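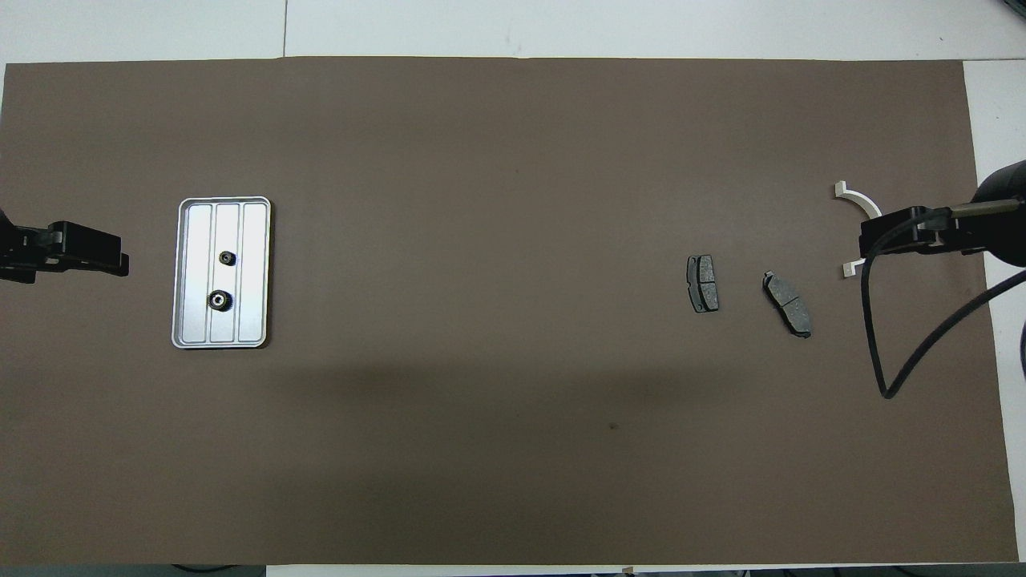

Figure 4. Mat, three-channel tray with gears, and brake pads.

4.1 Laying out the parts

1. Wipe the table and lay the mat flat. Leave a thin margin of table showing along the top and right edges.
2. Set the metal tray on the left side of the mat, long side running away from you.
3. Place both gears in the center channel, smaller gear at the top. Keep a gap between them.
4. Lay the two brake pads on the right-center area of the mat, clear of the tray.
5. Enter the kit number (1,513 or 1,641) on the Dewan parts sheet.

Note: The outer channels are for the fasteners issued in section 7.

CAUTION: Do not touch the friction face of a brake pad with oily gloves. Set aside any contaminated pad and request a replacement.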